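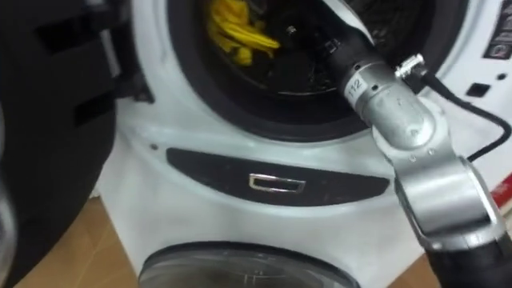

去Plovavstead的车要坐60分钟，中间在Trerstead换一次。换车那站风特别大，站台上只有一台卖热饮的机器，我买了杯可可，喝到一半车就来了，只好端着上车，一路小心翼翼怕洒在裤子上（后来还是洒了，不过我是去看洗衣服的，也算去对了地方哈哈）。

这次看的是Cropper的开放日。Cropper平时做的是衣物洗护，给附近的旅馆和餐馆洗床单桌布，也开课教普通人怎么洗衣服。每年十月他们会开门让人进去转，不收门票，报名就行。我是去年在朋友那儿听说的，去年没抢到名额，今年一放出来就报了，连时间都没看清楚，结果抢到的是上午最早那一场。起床的时候天还黑着，非常痛苦。

从车站走过去不远，先下一个坡，过一座小桥，再沿着河走一段，看到一排红砖房子就是。门口立着牌子，写着请从侧门进，我没看见，推了半天正门，里面一个大姐隔着玻璃冲我一个劲儿指旁边。

一进门先闻到味道！不是超市里洗衣液货架那种冲鼻子的香，就是热布的味道，有点像小时候我妈熨完衣服的那个房间。我站在那儿深呼吸了好几口，后面的人催我往前走。

带我们这一组的是Nighat Shaikh，个子不高，说话很快，走路更快，一组人在后面小跑着跟。她一开头就问大家：谁家的洗衣机门是一直关着的？几乎所有人都举手了，我也举了。她摇摇头，说那今天来得值。

第一间是分拣间。地上一排大布袋，颜色不一样，白的装床单，蓝的装毛巾，桌布单独放。工人师傅的手快得不得了，抓起一条布，摸一下、翻一下就知道该扔哪个袋子，有时候还会停下来抖一抖，从餐巾里抖出叉子来。墙上钉着一块板，专门放从布里抖出来的东西：叉子、耳环、一只小孩的袜子、一张已经看不清字的票根。我在那块板子前面站了很久，觉得比好多博物馆都好看。有人问耳环有没有人来认领，Nighat说旅馆会帮着问，问不到就先钉着。

第二间是大机器，声音也大，只能站在黄线外面看。说话要喊，喊了也听不清，所以这一间我没什么可写的，就记得地面在抖，隔壁小朋友特别高兴，蹲下来把两只手都按在地上。

我最喜欢的是后面的家用洗衣间。这间是上课用的，摆的都是家里会有的那种滚筒，白色机身，没有大机器那么吓人，人可以凑得很近。其中有一台我盯着看了好久：机身正面除了上面的滚筒口，下面还有一扇圆门，玻璃是烟灰色半透明的，我在别人家里还没见过这样的。两扇圆门中间横着一条长长的黑色面板，两头是圆的，正当中嵌着一个亮闪闪的小把手。我这个人对把手没有抵抗力，很想伸手去拉一下，忍住了。

上面那个滚筒里放着一块黄布，皱成一团窝在里面，黄得特别鲜艳，里面那么暗，一眼就能看到。我回家以后还专门翻抽屉，想找一块这么黄的抹布，没有，全是灰不溜秋的。Nighat说往深色的滚筒里找小件，浅色鲜艳的最省事，黑袜子最要命，人人都以为拿干净了，下一锅洗白衬衫它就出来了。我旁边的大叔听到这里叹了好长一口气，估计是有故事的。

然后她讲门口那一圈黑胶圈。那圈东西比我印象里厚，边上有一道往里卷的唇，绕着整个洞口。我家那台我从来没认真看过！她让我们回家以后用手指顺着那道卷边摸一圈，尤其是最下面，头发、硬币、纸巾渣，全爱往那儿躲。摸完了拿拧干的布擦，擦完让门开着晾。就这么几句话，我居然活到这个岁数才听说。

她还讲了温度。毛巾和抹布她自己一般洗40度，床单脏得厉害、布料标签又允许的，她会开到60度。有个姑娘问羊毛衫，Nighat说羊毛衫先看标签，看完标签再看一遍，把大家都逗笑了。洗衣液她主张少放，放多了漂不干净，毛巾会发硬。说到这儿我心虚得很，我倒洗衣液从来是凭感觉，心情好的时候就多倒一点。

讲完有动手的环节，叠床笠。就是那种四个角带松紧的床单，我在家一向是团一团塞进柜子，关门要用膝盖顶。她教的叠法是先把两个角套在一只手上，再把对面两个角翻过来套进去，铺平，折边，对折。她叠出来方方正正像一本书，我叠了三次，第一次像粽子，第二次像枕头，第三次勉强能叫长方形。一块儿叠的是个退休的老师，她一次就成了，还回头帮我把角拽了拽，很温柔，我更不好意思了。

中间休息去了院子里的Brerkatari，是个小咖啡摊，两张长凳，一口大锅煮着豆子汤。汤里放了很多胡椒，喝完鼻尖冒汗，配的面包有点干，掰碎了泡进去就很好吃。院子里拉着绳子晒桌布，风一吹鼓得老高，坐在底下喝汤，头顶一大片白的飘来飘去，我差点不想回去听下半场。有一块桌布的角一直往我脸上扫，我换了个位置，它又扫到别人脸上去了。

下半场是熨烫和修补。熨烫看师傅演示衬衫，领子、袖口、肩、袖子、前后片，喷点水，一会儿就好一件。修补那间安静，窗户朝河，桌上全是线轴，按颜色排了好几排，光白色就有好多种，偏黄的，偏蓝的，我凑近了才分得出来。缝补的阿姨不太爱说话，给我们看一条餐巾上的补丁，翻过来翻过去，我愣是没找到在哪里，她才用针尖点给我看，脸上有一点得意。

出口有个小摊卖东西，旧床单改的抹布、薰衣草包、洗衣网袋。我本来打定主意什么都不买，最后拎走一包抹布和一个薰衣草包，抹布有条纹的，手感很软，比新的好用。薰衣草包现在挂在我衣柜里，味道有点重，毛衣全是这个味儿，同事问我是不是换香水了。

给想去的人写几句实用的。名额放得突然，盯着点；穿平底鞋，地面有些地方滑；里面热外面冷，外套要好脱的那种。小孩可以去，大机器那间吵，怕吵的孩子带个耳罩。厕所在分拣间旁边，休息的时候排队很长，早点去。拍照的话先跟带队的人问一声，工人师傅有的不喜欢被拍到脸。要是从Trerstead那边转车，回程记得看一眼班次，我就是出来晃了一圈河边，错过一班，又在那个大风站台上冻了好一会儿，可可也卖完了。

到家第一件事，鞋都没换，我就去摸我家洗衣机的胶圈。摸出来一枚硬币、一坨灰毛，还有一根发卡，发卡都锈了，我上半年到处找它来着。擦了两遍，门现在开着晾，猫在门口蹲着往里看，我把它抱走，它又回来。床笠我也又叠了一次，还是像枕头。

明年要是再抢到，我想带我妈去，她肯定一次就能叠好。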